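From the Surkton table: the bottle set is growing

If you've been following along since December, you know that Arai (our pick-and-place learner, for anyone new to the list) got pretty good at blocks and pretty bad at everything else. Blocks are opaque, they have corners, and they don't roll. So this season the Rorkum team has moved on to drinks, and we're having a great time with it!

The plan is simple enough. A person holds the gripper by hand, picks something up, moves it, sets it down, and the camera on the tool records the whole thing. One pick is one example. We're after 2,000 of them for the bottle set, and we passed 600 last week, which is a lot faster than the block set went. Most of that is down to practice – after a few evenings your wrist just knows where the fingers are going to land.

Clear plastic is the fun part. You can see right through the lower half of a bottle to whatever is behind it, so the edges come and go as the tool moves. A label helps a lot, and Arai leans on labels more than we'd like. We want it to find the sides of the bottle too, so we've been keeping plenty of ordinary stuff on the tables: books, cups, boxes, plants in the background, whatever the room has.
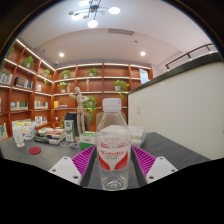 What we ask of every example

Come in slowly and close on the middle of the object. Pause for a beat once the pads are touching, then lift. Keep the bottle upright all the way through, and set it down before you open the fingers. If you fumble a pick, finish it anyway and mark it as a fumble. We have 209 of those so far and they've been gold for Arnine, the small model that checks whether a grip looks right before the lift starts.

Please change your starting point as well. Left side, right side, a step back, a little lower. When everybody starts from the same corner of the table, the learner picks up the corner as part of the job, and then it gets lost the first time you turn the table around. (Ask us how we know.)

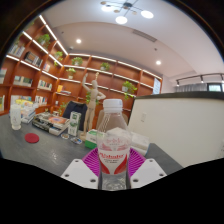
We've also gone back and forth on how full the bottles should be. For now we take a mix, and we write the fill level in the notes as full, half or low. A low bottle squeezes in more under the same grip and it swings differently on the way up, so those notes matter when we sort the examples for training. Don't bother measuring, your eye is good enough.

Next up are cups, starting with frosted ones, and then soft pouches if the pads can handle them. There are 14 homes and offices signed up to record and we'd love more, especially places with odd lighting or very busy shelves. If you already have a gripper, the new recording checklist is in the shared folder. If you don't, reply to this newsletter and we'll put you on the list for the next batch going out from Surkton.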